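Ticket: Cutting mat won't lie flat under the bread table setup
Opened by: Beatrice Kombo
Product: Clolport cutting mat, green
Status: Solved
Nov 8, 2024

I love this mat! The grid makes it so easy to line things up for our bread-and-bowl table, and the green looks great next to the pink bowl. Trouble is, it came rolled in a tube and the front corners curled up by more than 2 inches. Anything round that I set near the edge wandered off toward the middle.

Tried so far:
- Rolled it backward for 5 minutes. Sprang right back.
- Left it under cookbooks overnight. Better, but one corner still lifted.
- Turned it face down on the floor in the sun (the Ristus forum swears by this) and wow, what a difference!
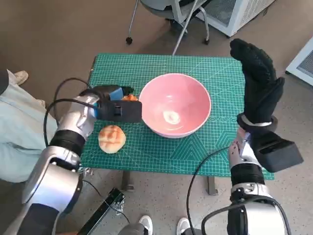 Can the mat hang over the front of the table a little?
A small overhang is fine as long as nothing heavy sits on that part, and a slightly larger table is better if you plan to leave the mat out for months.

Reply from Juser support: Glad the sun did the trick, Beatrice! Keep it to 26 minutes at most, then let it cool under something flat. Please store it flat too.

Update: did one more round, cooled it under a baking sheet, and I'm so happy with it. Buns stay put, bowl sits level. Closing this one, thank you all!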